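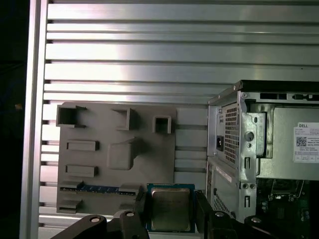
4. What people told me about keeping old computers

I went into the Vemley interviews expecting to hear about money. Money did come up, but mostly people wanted to talk about the hassle of moving. I sat down with 22 office managers and home users, usually at their own desks, and asked each of them to tell me the story of the last computer they gave up on (I let them ramble, and I'm glad I did). The longest talk ran 90 minutes and covered three machines and one divorce.

The word I kept hearing was "settled." A settled computer has the printer working, the passwords saved, and the old bookkeeping program where it has always been. One woman at a freight office on Pärn Street had put up with a noisy fan since March and still called her desktop "perfectly good." Aigars Vaher, who read an early draft of this section, thinks I'm making too much of the word – he would call it plain laziness. We still disagree.

I sorted the stories by what the person thought was wrong, using their own terms. In 14 of them the complaint was simply that it was "slow," and most of those people had no idea which part might be behind it. Several blamed the processor by name, though they had never seen one and pictured something much bigger. For readers in the same boat, Figure 2 has a processor and the green motherboard of a desktop PC.

Figure 2. A CPU and motherboard in a desktop case.
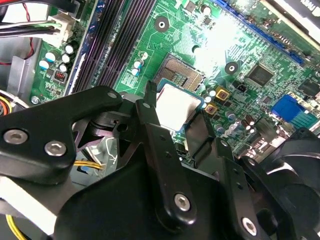 So who decides when a computer is finished?

In the offices I visited, it was usually the person who had to answer for lost files, even when somebody else signed the check. At home it was whoever got asked for help the most, and that person tended to push for a new machine much sooner than the one using it.

I also asked everyone what they would pay to have a settled machine fixed. The most common figure was 40 dollars, and people said it fast, as if they'd had it ready. I take that up again in Section 5, along with the repair shop records.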